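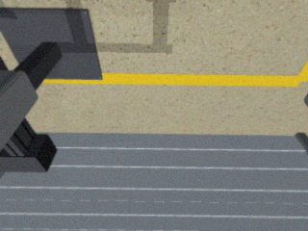

Ticket: Mamus cell model, wrist camera drifts against fixed marks
Status: Closed
Opened: 2022-02-26
Raised by: Gellel, cell software
Handled by: Sabbagh support desk

Reported fault

We run the two-arm Mamus cell as a simulation before anything goes to the real one. Since the last update to the gripper model, the wrist camera on one arm gives a slightly different view each time the arm goes back to its home pose. The joint values read the same every time. Our check compares the camera picture with the painted line on the floor, and it now fails after a long run. The last run stopped at 2,255 cycles. Short runs pass.

Restarting the scene clears the fault for a while. We have not changed the lighting, the table or the floor.

Support reply 1

Please send the scene file, the gripper file and the log from the failed run. Also tell us whether the second arm shows the same thing, and whether the base mounts are set as fixed or as jointed parts. Leave the camera settings alone for now.

Gellel reply

Files uploaded. The second arm is fine as far as we can tell, but its gripper file was never updated. Base mounts are fixed. We looked at the arm bases and the crossbar between them from the table side and could find no gap or overlap. The perforated board and the square plate with the corner brackets both read back at their set positions, so we have ruled those out. 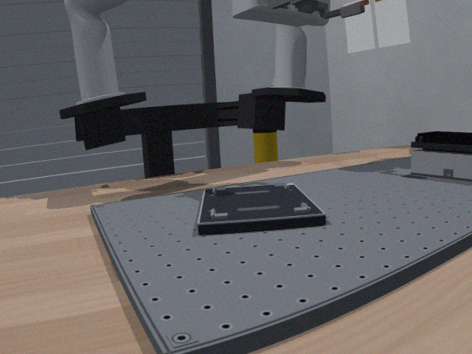
Support reply 2: steps to try

1. Load the scene with physics paused and note the camera position relative to the wrist flange.
2. Run 20 cycles with the gripper closed the whole time. Note it again.
3. Run the same number with the gripper opening and closing as normal.
4. Swap in the old gripper file and repeat step 3.
5. Send all the readings, including the ones that look right. 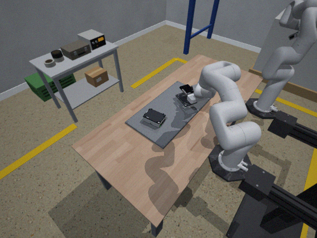 Our readings point at the gripper file. Steps 1 and 2 gave the same camera position. Step 3 gave a small offset that grew with every close, and step 4 gave none. We also tried holding the arm still over the work for 600 seconds, in case it was sagging under load. For that test the nearer arm was posed with its white end part close to the flat device on the mat, and the farther arm was kept clear of the table items. No movement at all, so we dropped the sagging idea.

Cause

In the updated gripper file the camera is attached to a finger carrier. It should be attached to the gripper body. The carrier has a stop with a little give in it, and the solver leaves it very slightly off after each close. The error adds up – that is why short runs passed.

Fix

Move the camera frame back under the gripper body, keeping the old offset. Set the carrier stop to hard. Save, clear the scene cache and reload. The cache step matters, as Cleltis keeps the old link tree until it is cleared.
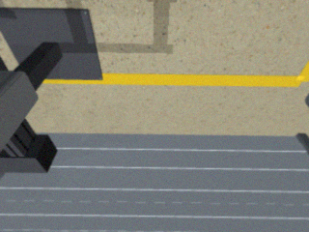
Wrist camera view: gripper at left, yellow floor line, striped grey surface.

Gellel reply

Done as above. The long run went past the old stopping point with the check passing throughout. We then set the check to run every 5 cycles and left it overnight, with no failures. Please close. We will make the same edit to the second gripper file before it is updated.

Closing note

Gripper file corrected in the shared library. Anyone with a local copy from before August should replace it and clear the cache.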